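Boas práticas na bancada: o que mudou nas regras de setembro

Quem nos acompanha há mais tempo sabe que as regras de trabalho com o braço robótico nasceram numa folha solta, colada à porta do laboratório da Preltach, e que foram crescendo conforme a vida nos ia ensinando.

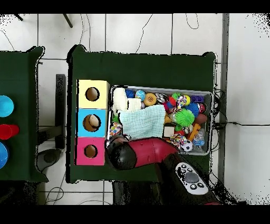 Pois bem, a folha já não chegava, e foi com muito gosto que passámos o verão a arrumar tudo num documento a sério, a que chamámos norma Huvov, escrito em conjunto com os nossos amigos da Avomex (obrigado pela paciência e pelos cafés!). Deixo aqui as novidades principais, para quem não tiver tempo de ler o texto completo antes de voltar à bancada.

A primeira mexe com a triagem de brinquedos e outros objetos misturados. O conteúdo da cesta passa a ser remexido à mão antes de cada série, com o braço parado, e ninguém escolhe as peças fáceis para ficarem por cima. Sei que custa, todos gostamos de ver uma série correr bem, mas na revisão das 427 séries da primavera encontrámos 264 em que a disposição inicial quase não variava, e com dados assim aprende-se pouco. Panos, bolas e garrafas entram todos juntos, como numa casa onde há crianças.

A segunda é sobre as caixas de destino. A posição de cada cor fica anotada na ficha antes de começar, e se alguém lhes der um encontrão a meio, a série para e regista-se a interrupção. Por favor, não as endireitem com o braço em movimento! Já aconteceu, correu bem, e prefiro não repetir a experiência.

Quanto à segurança, a distância mínima para quem está a assistir passa a ser de 2 metros, e o operador tem sempre a paragem de emergência à mão. Os cabos no chão, velha guerra nossa, são verificados no início de cada turno e afastados das zonas de passagem. Ao fim de 6 séries seguidas troca-se de operador, mesmo que a pessoa jure que está fresquíssima.

Por último, as falhas. Uma peça que cai ou que vai parar à caixa errada fica no registo tal como aconteceu, com uma linha de comentário, e não se apaga. O pessoal do projeto Pugh já trabalha desta maneira e emprestou-nos o modelo de ficha, que adaptámos com algum carinho e umas quantas discussões sobre a largura das colunas.

O documento completo está na pasta partilhada e há cópias em papel junto à entrada. Comentários e correções são muito bem-vindos até ao fim do mês, de preferência por escrito, que a minha memória para conversas de corredor já não é o que era.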